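Stavavero Support
Ticket: Product photos rejected or stuck after bulk import
Product: Stavavero Catalog, hosted plan
Account: Canpolat Kitchens
Opened by: Seija Vuorinen
Assigned to: Morven Kinnear
Priority: Normal
Status: Resolved

Seija Vuorinen, 9:12 am
We moved our showroom catalog over from Vunuvham in January. The product text came across fine. The photos did not. The import page says 3,000 files received, but 300 of them show a gray placeholder on the public site. When I open one of those products in the editor, the photo is there. I have cleared my browser cache and tried a second computer. Same result.

Morven Kinnear, 9:40 am
Thanks, Seija. Please send me:
the import log (Settings, Imports, Download log)
one product link that works and one that doesn't
whether the missing ones are all from one category

Seija Vuorinen, 10:05 am
Log attached. Working: drawer fronts, any of them. Not working: most of the cooktop and hood pages, plus a few sinks. It isn't a whole category. Two hoods next to each other, one shows and one doesn't.

Morven Kinnear, 10:51 am
The log has the same line for every missing photo:

WARN derivative skipped: color profile not supported (CMYK)

The original was stored, and the editor displays the original. The public site uses resized copies, and those were never made. Were some of these photos prepared for a printed brochure?

Seija Vuorinen, 11:20 am
Yes. Iida Lahtinen did our print catalog and those files came from her folder. Vunuvham must have converted them without telling us. Do I have to redo all of them by hand?

Morven Kinnear, 11:34 am
No. There is a conversion option, off by default on imported accounts.

1. Go to Settings, Media, Color handling.
2. Set "Non-RGB uploads" to Convert to sRGB.
3. Save.
4. Go to Imports, open the last import, and click Rebuild skipped.

Leave the tab open until the count starts moving. After that you can close it.

Seija Vuorinen, 1:15 pm
Did that. Most are back. 7 are still gray. The log now says "profile missing" for those. Also, the colors on a couple of the rebuilt ones look dull next to the brochure.

Morven Kinnear, 1:48 pm
Two separate things.

Dull colors: some change is normal when a print profile is converted. If Iida still has the RGB originals, upload those in place of the converted ones for any page where the color matters.

The 7: these are CMYK with no embedded profile, so the converter stops. I've asked Tapio Kauppinen on the media team whether we can assign a default profile on our side.

Tapio Kauppinen, 2:30 pm
I set the fallback profile for this account to coated stock and requeued the 7 files. All finished with no warnings. Seija, please check one on the public site and attach a screenshot or the downloaded copy.

Seija Vuorinen, 2:52 pm
All 7 load now. Downloaded copy of one attached. The wood on the cabinets looks right to me. 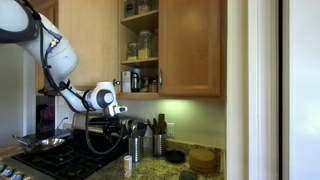
Attachment 1: Upper cabinets and gas cooktop, downloaded from public site

Tapio Kauppinen, 3:04 pm
Received, and it opens in sRGB here. The resized copies are in place for the thumbnail and the full page view.

Morven Kinnear, 3:10 pm
Seija, the fallback profile stays on for your account, so later uploads from the print folder will go through the same way. I've added a note to the Vunuvham migration guide about the color handling setting. OK to close?

Seija Vuorinen, 3:26 pm
Yes, close it. I'll get the RGB originals from Iida for the hoods and swap them in myself.

Status changed to Resolved by Morven Kinnear, 3:28 pm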